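**Planning the second arm: what we learned when we made the budget**

In April we finished the equipment plan for the next period, and several readers of this newsletter asked me to write how we did it. I will try to be short. The plan concerns the pouring and scooping station, the one with the round table near the window, and the question was whether we should buy a second arm of the same type or spend the money on better grippers for the first.

My first budget was wrong. I had put the arm, the gripper and the controller in the table and I was quite proud of it. Then Kawaguchi asked me for the price of one year of finger pads, and I did not have it. We went back through the old orders and found that small parts had their own life: pads, screws, springs, cables, and also the things which the arm handles. Scoops and bowls cost almost nothing each, but they must be ordered, and somebody must receive them. 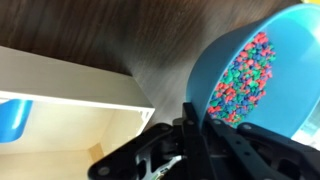
*Colored gravel in the scoop, held by the gripper.*

Gravel is a good material for planning because it is cheap and the colors make a spill easy to find. It is also hard. For this reason we now keep a separate line for scoops in the budget, and we accept only models that we can buy again in the same shape. A scoop with a different handle means new grasp settings, and new settings mean hours of a person. In the first version I counted those hours as zero. In the present version they are a bigger sum than the scoops.

We asked two suppliers for an offer. Drangate offered the complete arm with gripper, with delivery in seven weeks. Watero offered only the gripper, with a spare set of fingers, and a service contract that can be stopped each year. The two offers were not easy to compare. Drangate includes the installation but not the mounting plate. Watero includes the plate but wants the customer to do the wiring. I made one sheet with the same lines for both and sent it back to them to fill in, and I recommend this to everybody. It took them a few days more and it saved us a long discussion.

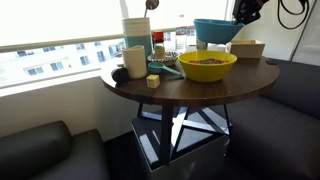

**Should the small items be in the same budget as the machine?**
Put them in the same document but on their own lines, so that the person who approves the machine also sees what it will use each year.

The second thing I had forgotten was space. A bigger arm needs a bigger free area, and our table is shared with other tasks. Before we signed anything, we marked the reach of the proposed arm on the floor plan with a pencil. Two of the possible positions disappeared at once, and the third needs a longer cable, which is $209 with the connectors. We also put $400 aside for lighting. The window gives a strong light in the morning, and the tests from 8 a.m. are difficult to compare with the tests from the evening. A better blind may be enough, but we did not want to come back and ask for money again.
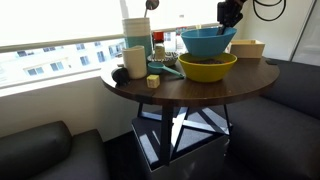 Yoshinori Sugawara

The decision for this year is to buy the Watero gripper and to wait with the second arm. Pouring from one bowl to another over a full table is the task where we want to improve first, and for this the quality of the grip is more important to us than a second arm. The service contract is for one year, and we will look at it again before it is renewed.

For the approval we needed one number for the yearly running cost, and after all corrections it was $808. This includes pads, scoops, bowls and the filling material. It does not include the hours, which are on the staff line. If your group uses the Drirkier order form, please note that running costs go on the second page, and that the form does not add the two pages together. I had to send mine twice.

The empty comparison sheet is in the shared folder, under "Equipment". Please make your own copy before you fill it in. Offers for the next round should reach me before the end of the month.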